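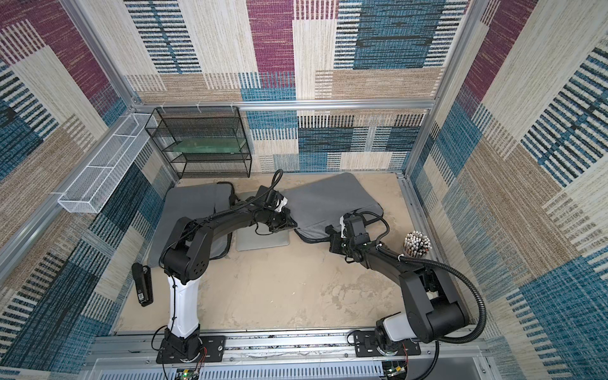 Fig. 3: Mesh rack at the back, long basket on the side wall, stapler and pencils out where you can reach them.

Section 3. Laying out the small things

By now you've got the Sokix rack built and the walls up, so this is the nice part! I've set up four of these corners now (two at home, two at the Stunham study room) and I still enjoy it more than any of the screwing together. Make a cup of tea, and leave it on another table until you've finished.

You'll need: the rack, the long wire basket with its ties, a pencil pot, a stapler, your felt sleeve, and whatever thin flat thing lives inside it. Cushions if you like cushions. I do.

Setting out the back

1. Push the rack up against the back wall, to the left. Leave a gap of 20 mm behind it if you've got cables to drop down there. If you haven't, go right up to the wall.

2. Slide the shelf panel in on the middle tier. It goes in flat and should sit on the wires at both ends. If it rocks, lift it out and try it the other way round, as mine only ever sat properly one way.

3. Offer the long basket up to the left side and tie it on loosely at each end. Tilt it so it slopes down towards you, then pull the ties tight and trim the tails. I put post in mine, other people do rulers.

CAUTION: The basket is for paper and light bits. The Sokix leaflet gives a limit of 600 g and I'd stick to that. I put a box of hole punches in one once and spent the evening retying it.

Setting out the front

4. Pencil pot on the right, points down or points up as you please. Pack it fairly full. A pot with three pencils in it goes over every time you knock the desk, and a stuffed one stays where it is.

5. Stapler on the left, near the front. Swap the two over if you're left-handed. Load it before you put it down, or you'll be hunting for staples the first time you want it.

Note: My stapler gives up past 20 sheets, whatever the box said. For anything thicker I walk over to the big one.

6. Keep the middle clear for whatever you're working on. If you use the grey cushions, they go further back, one each side. It doesn't matter if a corner curls up a bit, they soften after a week or two.

The felt sleeve

I use the Grostel one and the Pylypenko one pretty much interchangeably, and the steps are the same for both. Have a good look at yours before you put anything in it, mainly at the handle and where it joins on.

7. Lay the sleeve flat with the handle side towards your left hand and smooth the felt out with your palm. 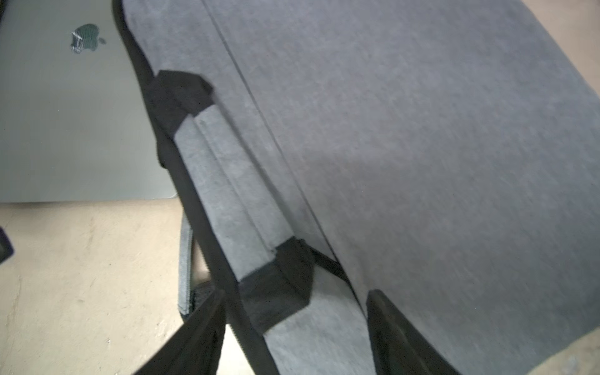

8. Check the black ends of the handle. Give each one a gentle tug. You want no movement in the stitching at all, and if there is any, sew it up now with doubled black thread while the sleeve's still empty.

9. Run a thumb along the binding from top to bottom. If it's lifting anywhere, a tiny dab of fabric glue and an hour under a heavy book will sort it out.

10. Slide your tablet or laptop in, screen side away from any straps or fastenings. It should go in without a fight. New felt is a bit grabby, so wiggle it, don't shove.

CAUTION: Don't tuck the stapler or loose pencils in with it! I know the sleeve looks roomy. Felt doesn't stop a pencil point and it certainly won't stop a stapler pressing on a screen when you sit the bag down.

Note: Fluff. Grey felt picks up every bit going (mine collects biscuit crumbs too, I've no idea how). A dry clothes brush, one direction only, does it. Cold water for spots, dry it flat, and keep it off the radiator or the edges go wavy.

11. Pop the full sleeve down flat when you're at the desk, or hang it by the handle on a proper hook. Don't hang it off the basket.

If you share the corner with other people, write your name on something small and stick it inside the sleeve. Spare ties for the basket come in bags of 100, and the left-over ones can go in the box with the Allen keys. Section 4 does the lamp and the cables.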